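Bostex Finger Set F2 for bench robot cells

Home > Gripping > Fingers and pads > Finger Set F2

Order code: BX-F2
Delivered as: one pair of aluminium fingers, pads fitted, with side bolts
Suitable for: Flodness parallel grippers with standard jaw carriers
Replacement pads: sold in bags, see the bottom of this page

Product information

The F2 is a pair of angular fingers for small assembly cells, where the robot must take a part from the table and also reach into a holder that stands close by. The lower end of each finger is a flat jaw. On the inner side there is a thin dark contact pad which goes down to the tip, so that low parts can be held by the last few millimetres.

We make the fingers in our own workshop and we use them in our own demonstration cell. The set-up instructions on this page were written by Ismail Kettani, who has the daily care of that cell. They were checked again after the change of pad material in August.

What you need for fitting

The hex key from the gripper case, a clean cloth, a little alcohol, and a feeler gauge. If your cell has a holder on the table, leave it mounted. You will need it for the last check.

Fitting the fingers

Switch the robot to manual mode and bring the gripper to a height where you can work with both hands. Open the gripper fully. Remove the old fingers and wipe the jaw carriers. Old dust under the finger is the most common reason for a jaw that does not stand flat, and it is easy to miss.

Put on the new fingers and tighten the side bolts by hand only. Close the gripper slowly. The two pads must meet along their full length. If you see light at the upper end, loosen, press the fingers together and tighten again. Then tighten with the key in two passes, first one finger, then the other, then the first one again.

Setting the height over the table

Move down at 5 per cent speed until the tip of the finger is just above the table. Do not let it touch. Try the feeler gauge at more than one place in the working area, as a table made of panels can have a small step at the joint. Save the lowest position which is free everywhere, and use this as the floor limit in the program.

Look also at what stands around the finger at this height. In our cell the black holder is screwed to the table and has a curved upright wall, and the green parts are placed on the open table in front of it. The finger must be able to come down to the end block of the green part and still have space towards the holder.

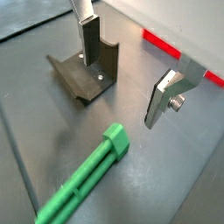

Checking the holder

Take a key and feel both screws in the base plate. They should not move. A holder that has turned by a very small angle will still accept the block when you put it in by hand, but the robot will push it against the wall and after some days you get marks on the block. If you had to tighten a screw, teach the holder position again before you start the cell.

Care of the pads

Wipe the pads at the beginning of each shift with a dry cloth. Use alcohol only if there is grease, and let it dry before you close the gripper. Change both pads at the same time. We change them when the surface is shiny or when a corner begins to lift. Please do not glue a lifted corner, the glue makes a hard point and the part will turn in the grip.

Scratches on the table are normal, but if new ones appear in line with the finger, check your floor limit.

Technical data

Material, finger: aluminium
Material, pad: dark rubber compound, self-adhesive back
Length below the carrier: 65 mm
Pads per finger: 2 supplied, one fitted and one spare
Replacement pads: bag of 100, order code BX-F2-P

Customer remarks

"We use the F2 in the Saber cell, where the fingers before were too wide for the holder. The fitting took me one coffee break, the teaching took longer." Kolbrún Ingvarsson

"Good fingers. I would like the side bolt on the other side, as it comes near to our cable." Dezső Orbán

Reply from Bostex: the fingers can be ordered mirrored. Please write "mirrored" behind the order code.

Questions about this product

Technical: Ismail Kettani
Orders and spare parts: Huguette Bergeron

Page last changed: 10/25/18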